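发件人：列表成员（旧机器与家庭存档小组）
日期：2018年8月5日
主题：Re: 老照片和录音到底该怎么存，存几份？

各位好：

先说声抱歉，这封信拖了很久才回。前些日子家里在收拾书房，箱子摞到了窗台那么高，我每天晚上打开邮箱，看到这个讨论串又长了一截，心里痒痒的，可就是腾不出一个钟头好好坐下来写。今天下午外头下雨，茶也泡好了，总算可以慢慢说。

我先把引起我这么多话的那一段引在下面，免得后来的朋友要往回翻：

> 大家好，我是新加入的。家里老人去年搬家，整理出来好几盒
> 照片、两大袋磁带，还有一堆刻录光盘，封面上用圆珠笔写着
> 年份。我打算全部弄成电子的，放进一台旧电脑里，以后全家
> 都从那里看。想请教三件事：
> 一，扫描要扫到多细？有人说600就够，有人说越高越好。
> 二，光盘里的东西要不要拷出来，还是就让它在光盘里待着？
> 三，是不是放在一台机器上就可以了？我不太懂电脑，怕弄得
> 太复杂，最后自己也坚持不下去。
> 先谢谢各位。

最后一句我读了好几遍。怕弄得太复杂坚持不下去，这个担心太对了，我自己就吃过这个亏，而且吃了不止一回，所以下面我就从这里讲起，可能讲得有点绕，请多包涵。

我头一次动手整理家里的照片，是某一年的十二月，天冷，不想出门，兴致特别高。我给自己定了一大套规矩：每张照片一个编号，编号里要有年份、地点、人物、场合，还要有底片袋上的旧号。头一个礼拜做得非常漂亮，我还拿给家里人看，大家都夸。到第二个礼拜，碰上一盒什么都没写的照片，我就卡住了，为了一张在湖边的合影究竟是哪一年的，翻了三个晚上的旧信。后来那盒照片就搁在桌上，搁到开春，又收回柜子里去了。

现在我的办法简单得多，也笨得多。一盒就是一个文件夹，文件夹的名字就抄盒子上写的字，盒子上什么也没写，就叫“没写字的盒子”，后面加个数。里头的照片按扫描的先后自己排下去，不改名。哪天知道了点什么，就在文件夹里放一个纯文本，想到哪句写哪句。我有一个文本里写的是：“穿格子大衣的应该是二姨，但二姨自己说不是。”这样也挺好，将来看的人可以接着争。

至于扫多细，普通冲印出来的照片，我一律用600，不纠结。我也试过再往上调，文件大了许多，放大了看，多出来的大半是相纸的纹路和我没擦干净的灰。底片是另一回事，尺寸小，得用高得多的精度，最好有带透光的扫描仪。我手上这台是很久以前买的Vunholm，盖子的合页已经松了，扫厚相册时我就拿一本字典压着，效果居然不错。倒是擦玻璃这件事要勤快，每扫完一小叠就擦一遍，用不掉毛的布，别往玻璃上直接喷水，喷在布上再擦。

照片背面如果有字，一定要扫！我再说一遍，一定要扫。我外婆那一辈的人喜欢在背面写几句，有的写给收照片的人，有的只写了菜价。我当初图省事只扫了正面，后来全部重来了一次，整整72张，一张张从相角里再抽出来，有两张的角就是那一回弄折的，到现在想起来还心疼。

光盘的事，我的意见很明确：拷出来，越早越好，今天晚上就可以开始。家里的刻录盘，好的还能读，差的对着灯一看，边上已经有斑了。我那一批里有8张怎么也读不全，换了光驱，又救回来几张，剩下的就只好认了。碰到读得慢的盘不要着急，也不要反复弹出来塞进去，让它慢慢转，夜里开着，早上再看。有些盘在这个光驱里读不了，换一个年头老些的反而能读，所以家里若有旧光驱，先别扔。

说到旧电脑，这位朋友打算拿一台旧机器当全家的相册，我觉得是个好主意，省钱，也不糟蹋东西。动手之前最好把侧板打开看一看，里面多半有积了多年的灰，风扇上尤其厚。把机箱放倒，平搁在结实的台子上，光线充足一点，拔掉电源线，先摸一摸机箱的金属部分再伸手进去。

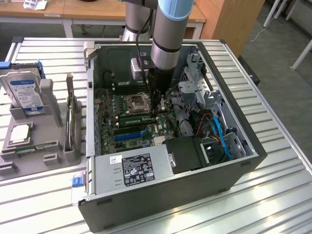 侧放在台面上、打开了侧板的台式机，主板上的CPU插座是空的。

清灰用软毛刷就行，刷风扇时用手指轻轻抵住叶片，别让它跟着飞转。内存条拔下来再插回去，听到卡扣响一声。主板上那颗纽扣电池，机器放久了多半没电，顺手换一颗新的，不然每次开机日期都跑回很多年前，你拷进去的文件时间也跟着乱，我就有一整个文件夹的“修改日期”早于我买那台电脑的日子，看着哭笑不得。至于硬盘，我劝你别用机器里原来那块，它跟机器一样老了，买一块新的装进去，旧的留着当个零头备份，或者干脆退休。

接下来是第三个问题，也是我最想啰嗦的：一台机器够不够。不够，真的不够。但也不必弄得多复杂。我家现在是三份：旧电脑里一份，平时大家看的就是它；一块移动硬盘一份，放在衣柜上层，拷完就拔线，绝不一直插着；还有一块移动硬盘放在我妹妹家，每次过节走动的时候互换一下，她带走新的，我拿回旧的。就这么土。隔着两条街，万一我这边水管爆了，那边还在。我们这么换了好些年，唯一出过的差错是有一回把硬盘和一盒桂花糕装在同一个袋子里，糕压扁了，硬盘没事。

网上存一份我也不反对，我有一阵子用过Illar，上传慢是慢一点，找起来倒是方便，住在外地的侄女尤其喜欢。只是我个人不把它算在那三份里头，算是额外的。密码请务必写在纸上，跟户口本放在一起。这话听着不时髦，可我帮邻居家处理过一回老人留下来的账号，全家围着一台电脑猜密码，猜了一个晚上，猜出了好多伤心事，最后还是没进去。

磁带我只说几句，因为列表里有比我懂得多的人，我就不班门弄斧了。先听再录，录之前把磁带从头到尾快进一遍再倒回来，让它松一松。录音机的磁头用棉签蘸一点高纯度酒精擦干净，等干透了再放带子。我用的是一台Brivetti的旧卡座，皮带换过一次，现在转速还算稳。录的时候存成不压缩的格式，文件大就大，硬盘如今也不贵。要送给亲戚听的，再另外转一份小的。一盘一盘按实际时间录，这个没有捷径，你就当是陪着听。我那些带子里有一盘，前面是我父亲学唱戏，唱到一半停下来咳嗽，接着我母亲在旁边说，锅开了。后面录的是什么我已经不大记得了，就记得这一句，那一段我单独剪了出来，放在手机里。

还有一件小事，容易忘：弄完之后，原件不要扔。照片装进无酸的袋子或者纸盒，竖着放，别放阁楼，也别贴着外墙。那种老式自粘相册，膜底下的胶时间长了会发黄，能取的尽量取出来，取不下来就连页一起扫，别硬撕。我听人说可以用牙线从照片背后慢慢拉过去，自己试过，拉17张，成功了大部分，手酸得第二天拿筷子都别扭。牙线要用不带蜡的。

另外上一封里有位朋友问Sandhu那种防潮箱值不值得买。我家有一个小号的，放底片用，用了几年，里面的湿度表看着一直挺老实。南方梅雨天我觉得有用，北方的朋友大概放个干燥剂、记得换就可以了。大的那款我没用过，不敢乱讲。

回过头来说坚持不下去的问题。我的经验是每次只拿一盒出来，其余的连柜门都别打开。拿出来这一盒，就放在吃饭的桌子边上，家里人经过总会拿起来看两眼，看着看着就开始讲，讲的时候你赶紧记。我扫描的进度因此慢得不像话，到现在照片也才弄了将近一半，可是那些纯文本倒是越写越长了。有一个晚上本来打算扫完一整盒，结果只扫了四张，剩下的时间都在听我姑姑讲她当年怎么坐错了船。

如果这位新朋友愿意，下次来信不妨说说那两大袋磁带是什么牌子、什么长度的，九十分钟以上的带基薄，倒带要格外小心，我这里还有几个空壳子可以换，寄过去也方便。光盘如果有读不出来的，也先列个单子发上来，列表里有好几位手上留着老光驱。

雨还没停，茶倒是凉了，我去把它热一热，顺便把今天这一盒收尾。

祝各位夏安，机器都不要太烫。

一个还在扫“没写字的盒子”的老列表成员

--
退订或更改收信方式，请发空信至列表管理地址，主题写“帮助”。
回信时请只保留需要引用的部分，谢谢配合。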